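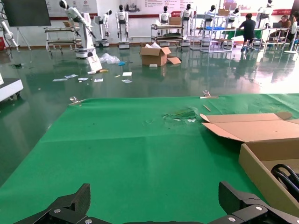

An opened cardboard box on the green table mat.

Questions I get about looking at the night sky

I answer a lot of the same emails, so I've put the usual ones on one page. I'm Lamai Saengthong, I've been observing from my backyard in Willilton for 16 years, and I'm still learning, so write to me if I've got something wrong!

Do I need a telescope to start?
Nope. Start with your eyes, then borrow some binoculars. Mine are 8x40s and I use them more than anything else I own (my telescope sulks in the hall closet most of the winter).

Which planet should I look for first?
Jupiter, if it's up. It's bright, it's hard to mistake, and if you brace your binoculars against a fence post you can often catch a moon or two lined up beside it. I squealed the first time.

How do I tell a planet from a star?
Stars twinkle, planets mostly don't. When a planet is very low it can shimmer too, so wait until it climbs a bit before you decide.

Why can't I see Saturn's rings in my binoculars?
They're too small at that power. You might notice that Saturn looks a little oval, but for the rings themselves you want a small telescope.

How long do my eyes take to get used to the dark?
Give them a good half hour. I know it feels like forever. One look at your phone and you're back where you started, so dim it or use a red light.

Is a full moon a good night to go out?
For the Moon itself, I'd say no! Try the first quarter, when the shadows along the edge make the craters pop. For faint stuff like galaxies, go when there's no Moon at all.

Where do you go when you want darker skies?
Up the Tudell road, past the reservoir. Jintana Noiphan and I drove out there in February and saw the Orion Nebula so well that we stayed until our thermos was empty. Dress warmer than you think you need to.

Can I bring my kids to one of your evenings?
Please do. The next one is Fri 25 September at the Tudell turnout, weather permitting. Kids' bedtimes are your problem, but we do have cocoa.

What if it's cloudy?
Then I stay home, and so should you. I post a note on this page by 3 that afternoon.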